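Community Help > Equipment and Facilities > Automated Cells

Wrist unit on kitchen bench cell loses its taught positions after cleaning

Posted by Aranka Virág
2023-07-27

I am responsible for the daily upkeep of one robot cell at our training center. The cell consists of a single Andine arm on a fixed pedestal, a Segers two-finger gripper, and a small camera on a bracket at the wrist. The bench is fitted out as a domestic kitchen counter, and the arm is taught to approach and grasp ordinary kitchen items. The cell was installed in February and is inspected every 60 operating hours in accordance with our own maintenance schedule.

After the most recent inspection, the arm began to arrive beside its taught positions instead of on them. The error is small at the pedestal side of the bench and larger at the far side. The work carried out during that inspection was as follows: the gripper was removed and cleaned, the camera bracket was wiped down and refitted, the bench was cleaned, and the cable between the wrist and the forearm was secured with new ties. The controller was shut down in the normal manner and started again the next morning. It reported no fault.

The bench carries a marble countertop, a bamboo cutting board with a juice groove, and a knife block with black handles, among other articles. They are set out by hand at the start of each session. The view from the wrist camera is given with this post.

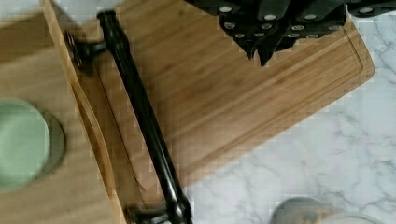 Should the gripper be calibrated again before the camera, or after it?

The gripper should be calibrated first. The camera calibration depends on the tool center point, and any later change to that point will make the camera values unreliable.

I had understood that much from the Broko handbook, which our center uses as its general reference. What the handbook does not make clear is how to find out which of the two has moved. I would prefer not to repeat the full procedure if the cause is a single loose part. The full procedure requires the cell to be withdrawn from use for a day, and the training groups must be given notice of this.

I would also be grateful for advice on recording the correct position of the camera bracket, so that the next person who removes it can put it back in the same place. At present the bracket is held by two screws in slotted holes, and there is no mark on it.

Plukirance Support Desk
Reply marked as helpful

Thank you for the full account. The pattern you report, in which the error grows with distance from the pedestal, is more often caused by an angular change than by a sideways one. The slotted holes on the bracket are a likely source, but the gripper flange must be checked as well. We recommend the following order of work.

Place the cell in manual mode at reduced speed and confirm that the emergency stop functions before any person enters the working area. Clear the bench completely, including all loose articles.

Run the arm to its reference position and compare the alignment marks on each joint. If the marks do not meet on any joint, stop and contact the supplier of the arm. Calibration of the tool will not correct a fault in a joint.

If the marks meet, fit the pointed test pin to the gripper and bring it to a fixed point on the bench. Approach the same point from four different wrist angles. The tip should remain on the point each time. If it wanders, the tool center point is wrong, and the gripper should be removed and its flange inspected. Dried cleaning fluid or a strand of cloth between the two faces is sufficient to tilt the gripper. Clean both faces, seat the locating pin, and tighten the flange screws in a cross pattern to the value given in the manual for your model.

If the tip remains on the point, use the pin to check two further taught points with the camera correction switched off. Should the arm reach them properly, the gripper is in order and only the camera needs to be calibrated. Should it miss them by a growing distance, check whether the bench has been shifted in relation to the pedestal. A bench that has been turned slightly during cleaning will produce the same pattern that you report.

With regard to the bracket, we advise that the slotted holes be used for the first adjustment only. Once the camera has been calibrated, have the bracket drilled for a dowel pin while it is off the wrist, or fit a stop plate against one side. A scribed line is better than no mark, although it does not hold the part in place. The date of each removal should be entered in the cell log together with the name of the person who carried it out.

One further point concerns the new cable ties. A tie that is pulled tight near the wrist can draw on the camera connector when the last joint turns. Please turn the joint slowly through its full range by manual control and watch the cable. There should be slack at both ends of travel.

benchcell_36

We had the same thing. It was the bench. Ours stands on leveling feet, and the cleaning staff had moved it to get behind it. We bolted it to the floor and have had no trouble since. I would look there before taking the gripper off.

Former Line Technician

I would recommend that you restore the last saved backup and see whether the fault clears. In my experience this is quicker than testing each part. If the backup is older than the current set of positions, you will need to teach the newer ones again, so please save a copy of the present state first.

Plukirance Support Desk

In reference to the reply above: restoring a backup will return the stored values, but it cannot correct a part that has been fitted at a different angle. We would ask that the mechanical checks be completed first. The advice to save a copy of the present state is sound and should be followed in any case.

Aranka Virág

My thanks to all who replied. The joint marks meet. The pin test has been arranged for the next maintenance period, and the position of the bench will be measured from the pedestal on the same occasion. I have asked our workshop for a price for the dowel pin.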